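Flamen Drawer Cabinets – Your Questions

Will it roll on a hard floor?
Yes, and very nicely too! The small casters are happy on terrazzo, tile or wood. On thick carpet you may want a second pair of hands.

Can I keep things on top?
Please do – most of our customers can't help themselves. The top is flat with a slightly raised rim, handy for a small bowl, a small ball or that water bottle you meant to finish.

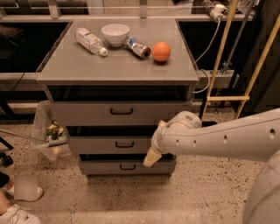 For the drawers, we suggest putting heavy things in the bottom one and everyday bits in the top, where you won't have to stoop for them.

How do I clean it?
A soft damp cloth and a drop of dish soap, handles included, then dry it well.

Can I order extra handles?
Of course. Write to Trygve Lindqvist at our parts desk and he'll usually reply within 2 working days.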